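Vullex Opens Tabletop Recording Site in Laltton to Gather Examples for Learning System

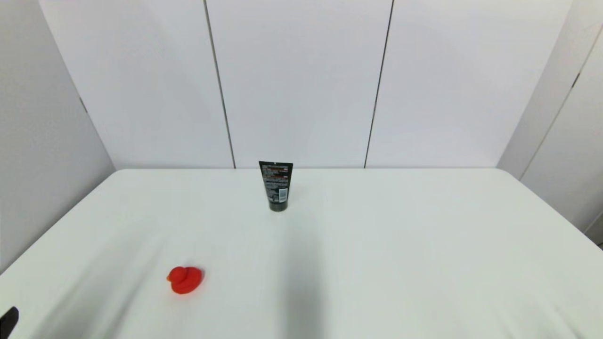 A red toy duck and a black squeeze tube on the table of a recording booth at the Laltton site. Photo: Vullex

LALTTON, December – Vullex has opened a site in Laltton where operators guide robots through everyday tabletop tasks and record each attempt. The recordings will be used to train Tang, the company's learning system for picking up and placing household goods.

The site has 17 booths with plain white walls and tables. Operators work in blocks of 15 minutes and change the layout of the objects between blocks. Each recording is labeled with the task and the objects used, then checked by a second person before it goes into the training set.

"Tang learns from what people show it, so we need many versions of the same simple job," said Hui-mei Tseng, head of data at Vullex. "We keep the failed attempts too, and label them as failed."

The company has collected more than 60 hours of recordings during setup. Work at the site is led by Kwok-wai Cheung, who previously ran operator training at the Vullex office in Tuvness. The Tuvness team will continue to handle model testing.

Vullex is hiring operators for two shifts. No background in robotics is required, and training is paid.

"The first thing new operators learn is to slow down," said Cheung.

Media contact: Myrto Athanasiadis, Vullex Communications, Tuvness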